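Ultel path robot, field setup thread. I look after one outdoor machine, a small ground robot, and today I write down how I prepare it before the Bendgate loop. Maybe it helps somebody with a similar unit.

1/ Battery first. I charge until the pack shows full, then I wait 11 minutes before I close the lid. The connector on ours is stiff. Push until you feel the second click, the first one is not enough.

2/ Speed limit. On straight pavement like this stretch beside the railing I leave the limit at normal. The seams in the surface shake the mast a little, so I check the mast screws every Monday.

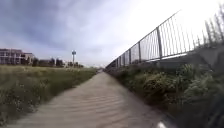 3/ Wheels and bearings

Sand is the enemy of our front bearings. After each sandy part I brush the hubs with a dry brush, never with water. New grease every 1000 km, and I write the number on tape under the lid. 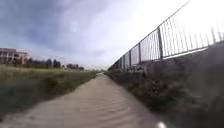 Rippled ground between the grass field and the bank, Bendgate side.

4/ Steering trim. If the robot pulls to one side, don't correct it in the software at once. First measure the tire pressure on both sides. I lost a full afternoon in February with this, and the fault was one slow valve.

5/ For narrow paths I make the side margin smaller in the Nazari planner, 3 steps down from the default. With the default it sees the grass on the edges as a wall and stops every few meters.

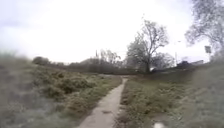
Narrow footpath with shrubs on the left, toward the big bare tree.

6/ Rubble is the hard part. I set the suspension to soft and cut the speed by half. When we come home I look at the belly plate with a lamp and tighten its four bolts. Two of them always want to come loose. Thread lock from the Govlow kit holds them better than the washers that we had before.
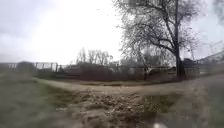
Govlow user here, be careful with the thread lock on the belly plate. We used too much and had to heat the bolts to get them out. One drop is plenty.

Thank you, good to know. I put two drops until now. Next belly plate check I will try with one, and I will post the bolt torque here when I have it.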